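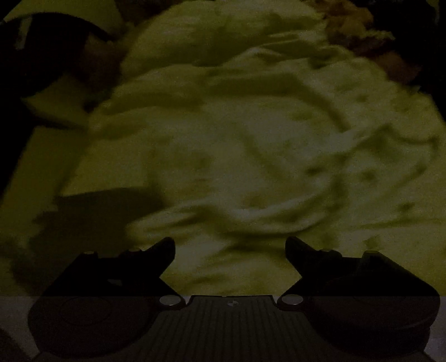

By Raimonds Navickas
9th September

Noreen Hayat keeps two calendars on her kitchen wall. One is for her children. The other is for the court dates of people she has in most cases met only once, in a hallway, for a few minutes.

Hayat has worked as a public defender for 11 years. She mostly handles bond hearings, the short appearances where a judge decides if a person waits for trial at home or in jail. I asked her how long such a hearing takes.

"If it is a quick one, you will miss it when you look for your pen," she said. "My client often thinks it was only the introduction. He asks me when the judge will talk to him."

In January she represented a man accused of taking tools from a warehouse of the delivery company Stedex. The bond was set so that he had to pay $200 to leave. He did not have it. He stayed in jail until his sister got her wages, and by that time his job was given to another person. The charge was later dropped.

"People hear $200 and they say, come on, everybody can find this," Hayat told me. "I used to say it also. Then I started to ask my clients who they can call at night for money. Many of them look at the floor."

She does not want to end bond in every case. When I asked about violent charges, she took some time before the answer. "There are people I have defended and I was glad the judge kept them inside. I argued against it, this is my work, and I argued well. But I slept fine."

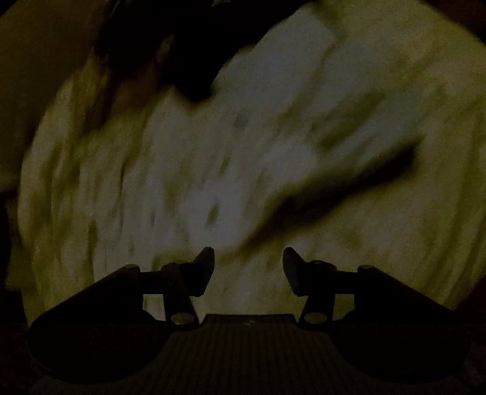

A pale, blurred surface.

Trevor Bouchard, a former prosecutor who stood against her in many hearings, remembers her as stubborn and polite. "She would bring a letter from the employer, from the landlord, from the priest," he said. "I had a file of one page. It was not comfortable for me."

Hayat laughed when I read this to her. She said the letters take most of her evenings, and that the best one she ever got was written by hand on the back of a receipt.

What would she change first? She answered quickly this time. "A phone call. Let them make a real phone call before the hearing, with the number from their own phone. They take the phone away, and who remembers numbers now? I know only my mother's."

She had another hearing after lunch, so we stopped there.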